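Teaching a Task by Demonstration: Handout for Week 4

March, by the course staff
Shares 107 | Comments 4

These notes go with the lab on kinesthetic teaching and teleoperation. Read them before your session. The software is Clinach, which you set up in the first lab, and the task set is called Flisalell. You will work in simulation first and move to the Zarance bench after that.

Two ways to show a task

In kinesthetic teaching, you hold the arm and move it through the task yourself. The motors are set to cancel gravity and not much else, so the arm follows your hand. The joint angles are recorded the whole time. It is easy to learn and you can feel contact directly. The drawbacks are that your body is in the way of the cameras, and that people tend to drag the arm by the wrist and leave the elbow wherever it ends up.

In teleoperation, you stand back and drive the arm with a controller. Your hands stay out of the camera view, and what you record is close to what the robot will see later when it runs alone. You lose the feel of the object, though, and most people close the gripper too early during their first few tries.

In simulation only the second method is available, for the plain reason that there is no arm to hold. The controller sends a target position for the gripper and the solver works out the joints. If the target is out of reach, the arm stops short and the recording continues, so watch for that.

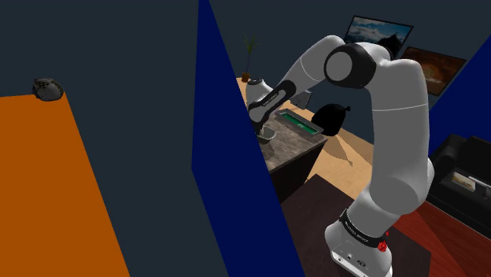
A demonstration is saved as a list of time steps. Each step holds the joint angles, the gripper opening, the camera images and the command you sent. Keep the command and the measured position apart in your own scripts. They are different numbers, and mixing them up was the most common mistake in last year's reports. A policy trained on measured positions often lags, and the arm will hang just above the object without going down.

Choosing a starting pose

Start each demonstration from a slightly different pose. If you always start from the same place, the policy learns one path and does badly when it is pushed off it. Clinach can randomize the start for you under the reset menu. Small changes are enough. A large change can put the arm near a joint limit, and you will spend the whole episode getting it back.

Recording

Move at a steady speed. Long pauses are a problem: the policy sees many steps where the right action is to do nothing, and it learns to do nothing. If you need to think, stop the recording and redo the episode. Corrections are fine. If you miss a grasp and recover, keep the episode and mark it as a recovery.

Limit each episode to 500 steps. The training script cuts anything past that, including the end of your task if you were slow.

What to hand in

Work in groups of 2. Submit your recorded episodes, the replay log and one page on what went wrong. Replay every episode before you submit it. The Yeh script in the lab folder does this and lists the episodes where the replay drifts away from the recording.

Comments (4)

Does the page on what went wrong include the simulator part, or only the bench?

Reply from course staff: Both, on the same page.

The replay script crashes for me if there is a space in the folder name. Renaming the folder fixed it.

Can we use a keyboard if the controllers are all taken? I tried it at home and it works but the motion is pretty jerky.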